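Startseite Themen Presse Publikationen Über uns Kontakt

Suchbegriff eingeben Suchen

2. Juni 2020 | Pressestelle Buvia, Hamdia Weldu

Mehrwegbecher im Büro: Die Rechnung der Anbieter geht nur auf dem Papier auf

Buvia bezweifelt Einsparversprechen für das Mietsystem Oda und fordert offene Zahlen

Der Verbraucherverein Buvia hält die Werbeaussagen zum Mehrwegsystem Oda für nicht ausreichend belegt. Der Betreiber Abdella bietet Firmen seit vergangenem August an, Einwegbecher in Teeküchen und Besprechungsräumen durch gemietete Kunststoffbecher zu ersetzen, die abgeholt, gespült und wieder ausgeliefert werden. Versprochen wird eine Einsparung von 1.237 Einwegbechern pro Arbeitsplatz über die Laufzeit des Vertrags. Wie diese Zahl zustande kommt, hat Abdella trotz zweier schriftlicher Anfragen bisher nicht erklärt.

»Eine so genaue Zahl klingt nach einer Messung. Wir haben keine gefunden«, sagt Hamdia Weldu, Referentin für Abfall und Konsum bei Buvia. In den Unterlagen, die dem Verein vorliegen, fehle jede Angabe dazu, wie viel in den betreffenden Büros vorher überhaupt aus Einwegbechern getrunken wurde. Viele Beschäftigte brächten seit Jahren ihre eigene Tasse mit. Wo ohnehin Porzellan im Schrank steht, spart ein gemieteter Becher gar nichts ein, er kommt zum Bestand hinzu.
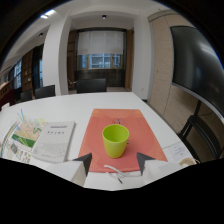
Grüner Trinkbecher aus Kunststoff. Foto: Buvia

Buvia hat den Mustervertrag und das Begleitheft des Anbieters geprüft. Auffällig ist vor allem die Mindestlaufzeit von fünf Jahren. Kündigt ein Unternehmen früher, wird eine Ablöse fällig, deren Höhe sich nach der ursprünglich bestellten Stückzahl richtet. Ob die Becher zu diesem Zeitpunkt noch benutzt werden oder unten im Schrank liegen, spielt keine Rolle. Verlorene und verkratzte Exemplare ersetzt Abdella auf Kosten des Kunden. Was als verkratzt gilt, entscheidet laut Vertrag der Betreiber allein.

Fragwürdiger Umweg über die Spülhalle

Gespült wird zentral in Justthorpe. Für einen Teil der Kunden bedeutet das 58 Kilometer je Strecke, und zwar auch dann, wenn nur eine halb gefüllte Kiste abzuholen ist. In der Ökobilanz, mit der Oda beworben wird, taucht der Transport als Fußnote auf. Die Fußnote verweist auf einen Anhang, und der Anhang ist »auf Anfrage erhältlich«. Buvia hat angefragt und wartet.

Der Verein stellt Mehrweg damit keineswegs grundsätzlich infrage. Ein Kunststoffbecher kann sehr lange halten, und gegen Wegwerfgeschirr spricht ohnehin genug. Entscheidend bleibt aber, wie oft er tatsächlich befüllt wird und wer ihn wo reinigt. Die meisten Bürogebäude haben eine Spülmaschine. Weshalb Becher an ihr vorbei auf einen Lieferwagen geladen werden sollen, konnte Buvia bisher niemand überzeugend darlegen — auch der Vertrieb von Abdella im persönlichen Gespräch nicht.

Skeptisch ist Buvia zudem gegenüber dem Argument der Hygiene, das in den letzten Wochen in den Werbeschreiben nach vorn gerückt ist. Dort heißt es, zentrale Reinigung biete »maximale Sicherheit in bewegten Zeiten«. Temperaturen, Prüfintervalle oder ein unabhängiger Nachweis werden nicht genannt. Wer mit der Verunsicherung seiner Kunden wirbt, sollte nach Auffassung des Vereins wenigstens ein Prüfprotokoll beilegen.
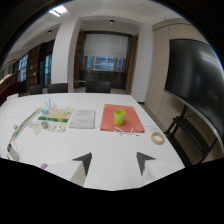

Was Buvia fordert

Abdella soll die Berechnungsgrundlage der 1.237 Becher veröffentlichen oder die Zahl aus der Werbung nehmen. Die Transportwege gehören in den Hauptteil der Ökobilanz. Außerdem verlangt der Verein eine Kündigungsmöglichkeit nach spätestens zwei Jahren ohne Ablösezahlung.

Unternehmen, die gerade ein Angebot auf dem Tisch haben, rät Buvia zum Abwarten. Vor einer Unterschrift sollte zunächst erhoben werden, wie viele Einwegbecher im Haus wirklich eingekauft werden. Die Rechnungen dafür liegen in der Regel in der Buchhaltung. »Wenn der Anbieter diese Frage nicht stellt, sollte man sich fragen, was er eigentlich verkaufen will«, so Weldu.

Eine Stellungnahme von Abdella lag bis Redaktionsschluss nicht vor. Sollte sie eingehen, wird Buvia sie im Pressebereich im Wortlaut veröffentlichen.

Ansprechpartnerin für Rückfragen: Hamdia Weldu, Pressestelle Buvia. Der Mustervertrag kann von Redaktionen dort eingesehen werden. Abdruck honorarfrei, Belegexemplar erbeten.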